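August 4, 2025

Urthorpe bedroom, round table by the bed. Stovidance order, piece 69. Finished checking it over before lunch, drawer out and back in, base turned over once. Notes below are in the order I did them, more or less.

Round table with the curved drawer front, on the dark metal base.

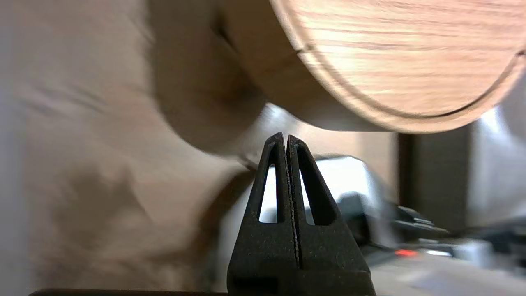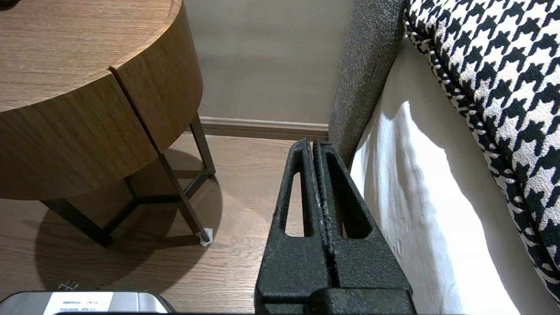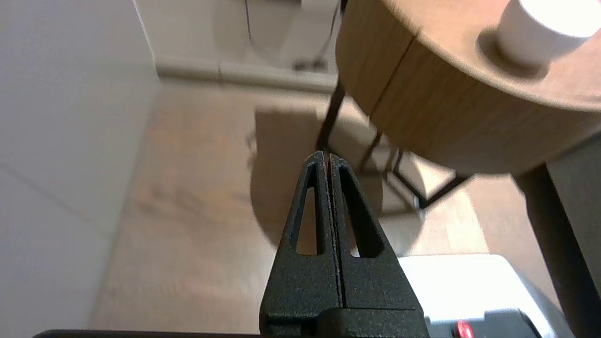 Height to the top of the table is 539 mm. The drawing says 540, so I'm leaving it. The mattress at Urthorpe is higher than the one we had in the shop mockup and the table now reads a little low next to it. Comfortable to reach from lying down, less so from sitting up with pillows. If Stovidance wants a taller version the only sensible place to add height is in the base. Making the drawer deeper would spoil the proportion and we'd need a new former for the front.

**Drawer.** Runs well for the first two thirds and then drags slightly on the left. Same drag with the drawer empty and with two paperbacks and a flashlight in it, so weight isn't the problem. Pulled it and looked at the runners. Left runner had been fixed with one screw a hair proud and it was rubbing the side of the box. Backed it out, countersunk it again, put it back. Better. Still a faint scrape in the last bit of travel which I think is the back corner of the box touching the inside of the carcass. Took a few strokes off with the block plane, waxed it, called it good.

Runners are 300 mm. Shorter ones would be easier to get at with a screwdriver, and there's not much use in the drawer opening as far as it does beside a bed. Check what length we have left on the shelf before ordering more.

The curved front is the part I keep looking at. Gap under the top is even from the left around to the middle and then tightens. You don't notice until you run a fingernail along it. Probably the front moved after gluing. It was out of the former on a Friday and didn't get fixed to the box until well into the following week, and the shop was damp. Next time fix it the same day or leave it clamped.

**Finish.** Two coats of Osman matte on everything you can touch, one coat inside the drawer. Color is good with the floor here, close without trying to match. The first coat raised the grain on the front more than on the top and I had to go back over the front twice with 320. Osman's tin says one light sanding between coats. That wasn't enough on the bent parts. Write it on the lid.

Water test on the offcut, not on the table: glass left standing overnight, faint ring in the morning, gone by the afternoon. A hot mug did leave a mark on the same offcut and it's still there. Worth telling Stovidance to put something under a mug. They'll say people don't, and they're right, so maybe a third coat on the top only for the remaining pieces. Adds a day.

**Base.** Square section, welded, same batch as the January ones. Checked for rock on the flat part of the shop floor before it left and it was fine. In the room it rocked a little. The boards by the wall aren't quite level with each other. Swapped one foot cap for a spare, pressed it all the way home, rocking gone. I'd like to go to screw-in feet for the next run but they need a threaded insert in each leg end and Sukum would have to weld those in before coating. Ask what it costs. If it's silly money, stay with caps and send two spares with every table, taped inside the drawer.

Coating has one thin spot on the inside of a crossbar, down near the weld. Touched in with the pen. Under the table and facing the wall, so fine for this one, but Sukum should hear about it – the last delivery had the same thing in the same place, so I think it's how they hang them.

Top is fixed to the base through the carcass with four machine screws. One had worked loose between the shop and the room. Added a spring washer to each. Add to the parts list for all of them.

**Placing it.** Tried it tight to the wall first. With a round table that leaves an awkward wedge behind it where things will drop, and it put the drawer at a bad angle to anyone in bed. Moved it out from the wall and turned it until the drawer opened toward the pillow end. The legs then land where you'd catch a toe getting up. Turned it back a little. It's a compromise and whoever sleeps there will move it anyway. Felt under the caps? They slide easily on the boards as they are and might scratch. Try one table with and one without.

Vacuum head goes between the legs from the front but not past the crossbars. You have to lift the table or come in from the side. It lifts all right with one hand under the rim, but the drawer slides out if you tip it forward. Needs a small catch or a bit more friction at the closed end. A strip of felt on the back stop might do it.

Wall: baseboard sticks out further than the one on the survey. Allow 38 mm clear behind the base on the plan for the second bedroom.

To do

- longer look at the drawer gap on the next two fronts, straight out of the former
- price for inserts from Sukum, and mention the thin spot
- spring washers, order a box
- third coat of Osman on one top, then repeat the mug test
- felt on back stop, try on the shop sample
- ask Stovidance if the mattress height is the same in the other rooms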